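Bumow guild officers meeting, April

Started 8 pm, voice chat. Quorum ok. Last minutes approved, no changes.

Jarnent raid: wiped at 54 percent again. Try two healers next run. Sign-up sheet stays open til patch day.

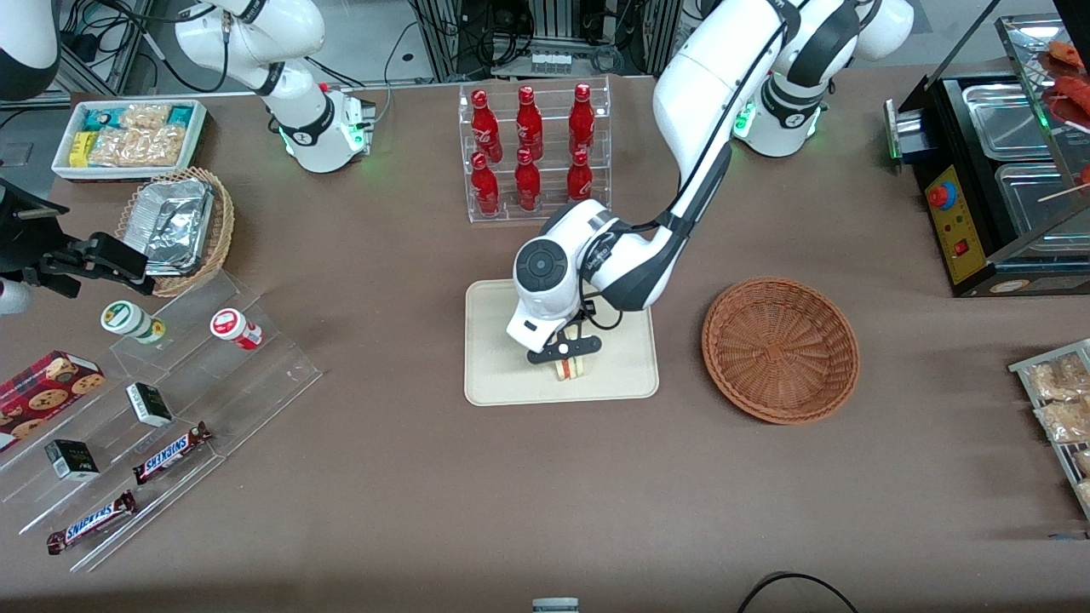
2 min read

Guild bank: 544 gold after repairs. Erraji server move tabled, almost 2 hours of argument, no vote. Drurnetetti DLC - wait for reviews befor we plan anything.

Loot rules: no change.

Adjourned 10:40.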